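Tímea Barta
a thread, in nine parts because I can't do anything short

1/
I have moved to a town where I know four streets and the pharmacist. I've decided to learn the rest of it by joining the choir. I can't read music. The choir's notice said "no experience needed," and I have never been more qualified for anything in my life.

2/
The choir rehearses at 7 p.m. in the old dairy in Tullavlow. It still says DAIRY over the door. Inside there are 3 radiators, 2 of which are decorative. Everybody sings in a coat. The altos have the working one and they will not be discussing it.
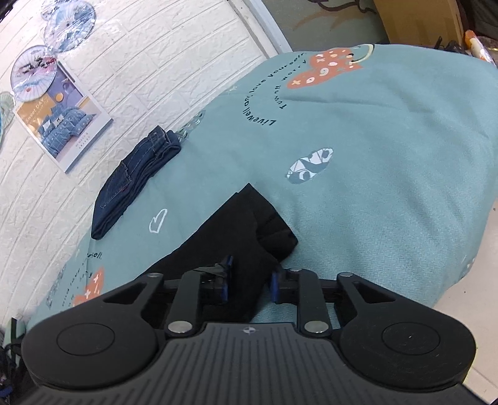 3/
They asked me what I was and I said "an accountant." They meant soprano or alto. I was given a trial on both sides of the room and then, after a short silence, a folder. So I'm an alto. I would like to think it was my lower register and not the fact that there was a free chair at the back.

4/
The director is Erzsébet Kocsis. She conducts with a pencil. If she puts the pencil down you stop. If she puts it behind her ear you have done something to a vowel. Last week it went behind her ear in bar two and stayed there until the tea.

5/
About the tea. There is a rota for biscuits going back to before the roof was fixed, and new members go at the top of it. I brought a packet from the supermarket. People were very kind. Aranka Szabó took one, looked at it for a while and asked me if I'd been busy.

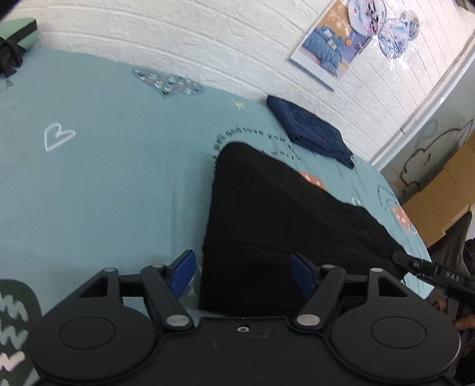 6/ THINGS I HAVE LEARNED ABOUT SINGING IN A GROUP
– Everyone breathes at the same comma unless told otherwise, and you will be told otherwise.
– "Mezzo piano" means quieter than you are.
– If you're lost, mouth the word "watermelon." This is widely known and the basses have been doing it for years.
– The person next to you is also listening to the person next to them. It goes all the way along the row and I think it ends at a wall.

7/
The piece for the autumn concert is called Halum. It's eleven pages and mostly in a language that Erzsébet describes as "old." There is a bit on page six where the altos hold one note while the sopranos go off and have a lovely time. We hold it for so long that I've started planning dinners in there. I got as far as a whole lasagna.

I've been practicing at home with the windows shut. My brother Botond called in the middle of it and asked if I had the vacuum on.

8/
We also have a tenor problem, in that we have Szabolcs Bárány. He is all of them. He stands in the gap between the altos and the basses and sings the entire tenor line by himself, and if he has a cold the middle of the music just isn't there. There was talk of borrowing someone from the choir in Dirkska, but apparently there was a disagreement over a Christmas carol and we don't speak to Dirkska.

I have asked 2 different people what happened with the carol. One said "tempo." The other went and got her coat, and she was already wearing a coat.

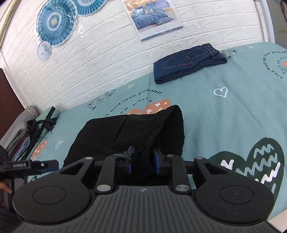

Aranka replied underneath that it was never the tempo, it was the descant, and that Dirkska came in with it on the second verse after everyone had agreed on the last. She added that she had let it go years ago. She then added two further replies.

9/
So now I know about the descant. I have also been asked to go on the ticket table for the concert, because word got out about the accountancy. The hall seats 400. Last September they sold 300 and Erzsébet still brings up the back rows.

If you're anywhere near Tullavlow and would like to sit in the cold and hear one very long note, I can put your name down. If you happen to be a tenor, please come an hour early and don't mention where you're from.

Also I need a biscuit recipe by next rehearsal. Something that looks like I haven't been busy.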